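Was auf den grünen Tisch kommt
Ein Schülerclub bringt einem Roboterarm das Aufräumen bei und lernt dabei vor allem Geduld

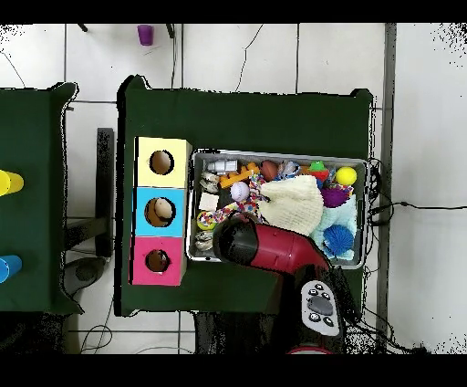
Man solle bloß nicht glauben, der Arm sei das Schwierige, schreibt ein ehemaliges Mitglied im Gästebuch des Clubs, schwierig sei die Kiste, und zwar jede Woche aufs Neue. Wer einen Nachmittag bei der Robotik-AG Trondimel verbracht hat, versteht den Eintrag sofort. Gefragt ist hier nämlich das, woran schon Generationen von Eltern verzweifelt sind: Spielzeug sortieren, und zwar ordentlich!

Die AG trifft sich nach der sechsten Stunde im alten Werkraum, zu dem man eine Treppe hinunter und dann noch einmal um die Ecke muss (Besucher landen zuverlässig zuerst im Heizungskeller). Auf dem dunkelgrünen Tuch liegt dann das Material bereit, und über die Mischung wird jedes Mal mit Hingabe gestritten. Ein Baseball lässt sich noch recht gutmütig packen, sagen die Jüngeren, die damit anfangen dürfen. Ein Stachelball ist schon heikler. Ein buntes Seil aber, das sich durch die halbe Metallschale schlängelt, hat keine Seite, an der man es vernünftig fassen könnte, und die Strickmütze erst recht nicht. Gerade deshalb sind beide so beliebt.

Angefangen hat alles mit einem Bausatz der Firma Kinov und einem Förderantrag, der beim ersten Mal zurückkam, weil eine Unterschrift fehlte. 896 Euro wurden schließlich bewilligt, und davon ist, so erzählt man es in der AG mit einem gewissen Stolz, der kleinste Teil in Spielzeug geflossen. Das meiste kommt vom Flohmarkt oder aus Kinderzimmern, deren Bewohner inzwischen selbst Greifbewegungen programmieren.

Auch die Pappwürfel mit den runden Löchern haben ihre Anhänger. Gestapelt sind sie Turm und Ablage in einem, und man kann herrlich lange darüber reden, ob der Arm erst den Turm abbauen oder gleich von oben hineinlangen soll. Zwei Lager gibt es da seit dem Winter, und beide haben ihre eigene Fassung des Programms. Die eine heißt Malý, die andere Urken, und woher die Namen stammen, wird Neuen erst nach den Osterferien verraten.

Im April stand der Regionalwettbewerb an, und die Wochen davor müssen recht turbulent gewesen sein. 200 Griffversuche hatte sich die Gruppe vorgenommen, jeder mit Uhrzeit, Gegenstand und Ergebnis im Heft notiert. Am Ende standen 1057 darin, dazu einige Kakaoflecken und eine sehr hübsche Zeichnung von einem Frosch. Gereicht hat es für Platz 21. Enttäuscht? Ein bisschen schon, heißt es, aber auf der Rückfahrt im Zug wurde bereits am neuen Ablaufplan geschrieben, und der war, wie alle versichern, besser als der alte.

Mich hat am meisten beeindruckt, wie ruhig es beim Arbeiten zugeht. Jemand liest die Werte vor, jemand schreibt mit, und wenn der Greifer sich der Schale nähert, verstummen sogar die Gespräche über die Mathearbeit. Dann wird diskutiert, manchmal eine Viertelstunde lang über eine einzige Bewegung, und ich gestehe gern, dass ich irgendwann selbst eine Meinung dazu hatte, wie man eine Mütze anzufassen hat (möglichst am Rand, finde ich weiterhin).

Wer zuschauen möchte, ist beim offenen Werkraum am Ende des Schuljahres willkommen. Ausgediente Plüschtiere nimmt die AG gern entgegen, Murmeln bitte nicht mehr.

8. Mai 2018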